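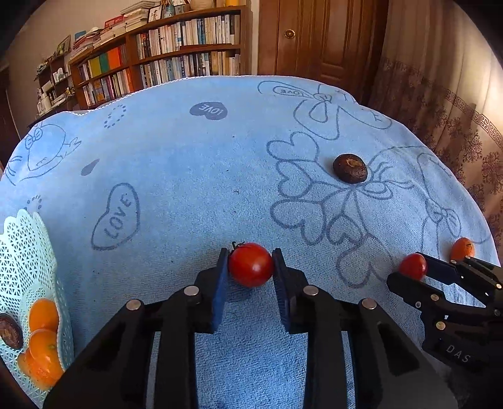

Cherry tomato in the gripper, with another tomato and a kumquat still on the towel.

Can machines do the chores yet? (the honest answers thread)

Posted in: Home Automation & Small Shop

plumbline_pete
Original poster

I know we do some version of this thread every September, but the last one wandered off into thermostats and never came back, so I'd like to try again. The question is simple enough. Leaving out anything that only rolls around on the floor, can a machine do an ordinary household chore or an ordinary shop chore yet, start to finish, without somebody hovering over it?

I picked produce for the top of the thread on purpose. Putting away the groceries is the chore I'd hand over first, and it's harder than folks give it credit for. A cherry tomato is small, slick and nearly round, and you can split one with your thumb if you're thinking about something else. A kumquat looks like the same job and it isn't – the skin is firmer and the shape is longer. And then you throw a mushroom in with them and everything you learned about squeezing goes out the window.

My own view, and I hold it loosely, is that we're closer on the hand than on the head. Two fingers with a soft enough lining can hold a tomato. Knowing which tomato to go for, and when to stop for the day, is where I expect the trouble to be for a good while.

So, who has something running at home or at work, and how is it going? Failures welcome. I like those best.

marigold_annex

Oh good, I've been waiting for this one to come around again! I run a small packing room (jams, pickles, gift boxes at the holidays) and we've had a Plonel arm on the jar line since spring. It moves filled jars from the cooling rack into cartons, and I will say this for it, it has never once complained about its back. We did 567 jars on it in our best shift, and I only had to step in when a carton flap came up where it shouldn't.

But that's jars. Every jar is the same jar. The minute I asked the same arm to put loose fruit in a basket for the gift boxes, it was like asking my brother-in-law to wrap a present. Plums went in fine, mostly. Figs were a crime. I went back to doing the baskets by hand and I don't mind at all, that's the nice part of the day, with the radio on and a cup of tea going cold next to me.

tworoofs

Respectfully, Pete, I think you've got it backward. The head part has come along faster than any of us expected. What hasn't come along is touch. When you pick up a tomato you aren't looking at it half the time, you're feeling whether it has started to slide, and you fix your grip before you even notice you've done it. A machine that goes mostly by camera has to see the slip, and by the time it's visible it's late.

Look at the picture you posted. Blue textured pads on the jaws, and the tomato held between them. Somebody gave thought to those pads. With smooth hard jaws you'd be chasing that thing across the table.

plumbline_pete

That's fair, and I'll give you the pads. I still say I could live with a machine that drops one in 20 if it knew it had dropped it and went back. What I can't live with is the one that drops it and goes on placing air in the bowl, very carefully, for the rest of the evening.

sockdrawer_sam

Placing air very carefully is the best description of my laundry experiment I've ever read.

For the newer members, I spent most of last winter trying to get a secondhand two-arm bench setup to fold hand towels. Plain ones, all the same size, straight out of the dryer. It kept finding a corner, lifting it up beautifully, and then being completely unable to find the second corner because the towel was now hanging in a shape it had never met before. I tried 394 folds by the log. 200 of those I'd have been willing to put in the closet, and I am not a fussy man about towels. My wife is, so the true number is lower.

Which brings me to the towel in Pete's picture. It's terry, it has hearts and LOVE and a cat face printed all over it, and I'd love to know how a camera-led system gets on with a background like that. A dark heart is a pretty good decoy if you're looking for a mushroom. In my setup even a stripe was enough to cause an argument.

marigold_annex

Sam, I use terry towels under fruit all the time and for a good reason, it stops the round things from rolling off the table and under the shelves. A bare counter would be a much meaner test for the machine. So the print might make it harder and the cloth makes it easier, and maybe it's a wash (sorry).

hexkey_lou

Shop-floor person checking in. I look after machine tending at Starncombe, where we make hinges and latches, and I'll give you the boring industrial answer, which is that yes, machines do chores all day long as long as you've been willing to rearrange the whole room around them. Parts arrive in trays. The trays have pockets. The pockets all point the same way. People see the arm and think the arm is the clever bit, but most of the money and nearly all of the arguing went into the trays.

A kitchen has no trays. You've got a plastic basket with a scalloped rim and four kumquats in it, and a mushroom over at the rim. Nothing is pointing anywhere. Reaching into a basket is also a different move from picking up off a flat surface – you come down past the rim, the jaws need room to open, and the thing you want is leaning on three things you don't want. I'd put basket picking a good couple of years behind table picking, and I'd be glad to be wrong.

tworoofs

I'd put them closer than that. Bin picking is an old problem and there's a mountain of work on it.

hexkey_lou

There is, and I've stood next to a fair bit of it. Most of what I've stood next to was hard parts in a deep gray bin under a fixed light. If it bangs a hinge on the way out, the hinge doesn't care. Lighting alone would be a headache at home. You've got a curtain, a door, somebody walking through and switching the lamp on at six in the evening. We had a station that went wrong every afternoon for a week until we worked out the sun was coming through the loading bay.

quietkettle

Long-time reader, hardly ever post. I wanted to put in a word for the people who'd use this for more than convenience. My hands have gotten bad over the last few years, and small round food is exactly what I struggle with. Cherry tomatoes, grapes, pills for that matter. I don't need a machine that does the whole kitchen. I would be over the moon with something that could move a dozen tomatoes from a towel to a bowl while I sat down, and it could take all morning about it, I'm in no hurry.

So when the talk turns to speed I do get a bit impatient. Slow is fine! Slow and gentle and easy to stop would suit me better than anything quick.

plumbline_pete

I'm very glad you posted, and you're right, I had speed in the back of my mind the whole time and hadn't noticed. For what it's worth, gentle and slow is also the easy end of the problem, so you may get your wish before the rest of us get ours.

sockdrawer_sam

Agreed with all of that. Has anybody here tried the Prirnamine countertop kit? I keep seeing it mentioned and I can't find a single person who has lived with one for more than a weekend.

dishrack_dora

I have one! Eleven weeks now. It does one thing well in my kitchen, and that's unloading plastic cups from the top rack and standing them on a mat. Cups only, and I have to put them in handle-side out or it sulks. It will pick up a lemon. I tried it on cherry tomatoes after reading the first post this morning and it got them off the mat nicely, then let go a good inch too high, so I had tomatoes bouncing around the sink. None of them burst, and the dog was very interested.

I think people forget about the letting go. All the talk is of grip, grip, grip, and then the poor thing has to set it down somewhere softly, next to the ones that are already there, without knocking those about.

tworoofs

Dora, that's a touch problem too, for the record. It can't feel when the tomato has met the mat.

dishrack_dora

You would say that, and you may well be right, but there's a release height in the settings and I found it after lunch. It's better now. Still not as good as me.

hexkey_lou

Two arms or one on yours? I've come around on two. One to hold the bowl or steady the basket and the other to pick. We fought it at work for ages on cost, and then a Tapia demo cell came through on loan and the second arm mostly just held things still, and that turned out to be most of the job.

dishrack_dora

Just the one. I am the second arm.

marigold_annex

Can I ask Lou a practical one before this drifts into thermostats? If I wanted to have another go at the fruit baskets before the holiday rush, would you start with new pads for the jaws, or with trays so the fruit arrives lined up? I've got money for one of those and not both.

hexkey_lou

Trays, every time. Egg-carton style, one plum to a pocket, and leave the figs for yourself and the radio. If you want to send me the rough size of the plums and the opening on your jaws, I'll sketch something tonight after supper.

marigold_annex

You're a dear. Measuring plums now.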